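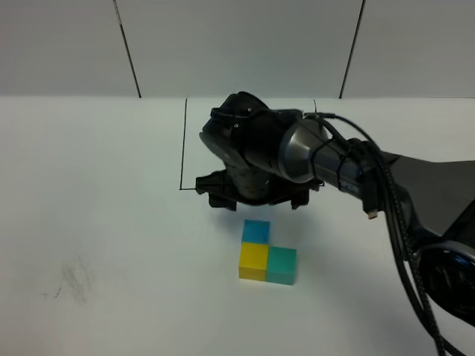 Jul 14, 2024

Every few months somebody tells me I'm a fool for not paying to have my novel reviewed. The going rate at Bemix is 84 dollars for one "honest reader response," or you can buy the bundle and get nine. I know two writers in my Uvavcombe group who bought the bundle in April. One sold 55 copies afterward. She had sold most of those at her own launch party, so I'm not sure what the reviews did.

I read all nine of hers. Five mention the "vivid characters" and name none of them. One gets the ending wrong – badly wrong, the sister lives – and still gives it five stars.

Defenders say a new book needs something on its page or readers will scroll by. Maybe. I scroll by plenty of books with 100 glowing reviews, and the glow is usually why. My small press, Odel, mails out free copies and waits. It's slow and some people hate the book. I'd still take their two grumpy paragraphs over anything I had to buy.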